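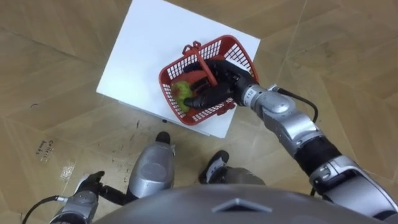 Section 3: Setting up the table and basket

I've packed and unpacked more of these baskets than I'd like to admit, so this part is written the way I do it at home. Your Purklow basket comes with the handle already on, so all you really need is a table and something to put in it.

1. Wipe the tabletop and let it dry. I use a white table for this, and I love it for spotting crumbs and bits of leaf!

2. Push down on each corner of the table in turn. If it rocks, turn it a little until it sits still (tiled floors are the usual trouble, mine included).

3. Set the basket down well in from the edge, with the flat rim facing up.

4. Swing the handle all the way over to one side, then back again. It should move freely on both hinges. If it sticks, rinse the hinges with warm water and try again - please don't force it.

5. Put the heavy things in first and lay them along the walls. Apples, a lettuce, whatever you've got. Leave yourself some room in the middle to get your fingers in and out.

Note: The mesh sides let air through, and they let drips through too. If you've just washed your vegetables, slip a dish towel underneath.

Caution: Don't carry the basket by its rim when it's full. I did that once with plums and was finding them under the stove until February.

6. To empty it, reach in under the handle or fold the handle down first. I fold it, but Jaanus Strazds, who checked these steps for me, never bothers, and he's just as quick.

Cleaning is in Section 4, along with how to order a spare handle from Postomum.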